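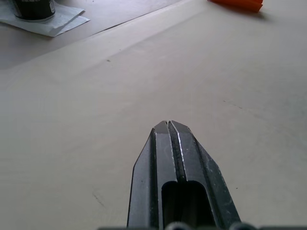 The work surface at Dusten, close up.

A Table for Paper

Sze-wing Lam has run the Dusten paper studio for 11 years, and most visitors ask her about the folding. She would sooner talk about the tables. There are two, one behind the other, both covered in beige board, with the farther one up against the window. Work happens at the front. Drinks, boxes and anything in plastic wrap go to the back.

The studio makes menus, place cards and paper lanterns, and last May it filled an order for 335 lanterns in orange. Orange is a hard color to keep clean. It shows a thumbprint, and it shows a crease even better. Lam likes it on the beige board for that reason. A plain sheet stands out, and a crooked one is easy to spot from a step away.

"Pick it up by both sides," she tells new people. "If one side drops, lay it down and start over."

Sheets with a crumpled edge go in a pile for practice folds.

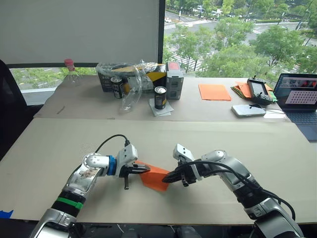

Keeping the Back Table Useful

Po-yen Lui, who cuts most of the stock, used to clear the back table every night. He stopped when he found that the same things came back by ten in the morning -- the black crate, a water bottle, a couple of cans. Now they have a place. A napkin or coaster under a can is fine with him, and paper can share the table as long as it lies flat and well away from the drinks.

A single spare sheet waits there beside the stack. Lui tried having people take straight from the stack and didn't like it. People pulled from the middle, and the corners bent.

The front table gets less freedom. One sheet goes down near the center, and it gets squared up before any folding starts. 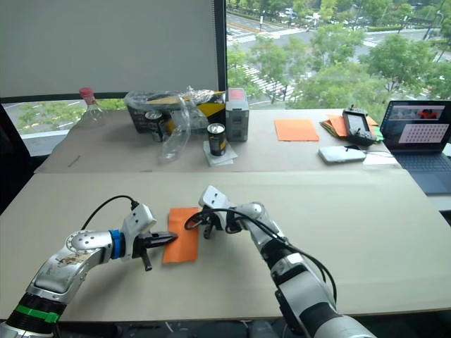 Lam gives that step more time than the fold itself. Her first lantern order had 98 pieces, and she redid a good part of it after rushing the first crease. She still has one of the bad ones at home, on a shelf over the sink.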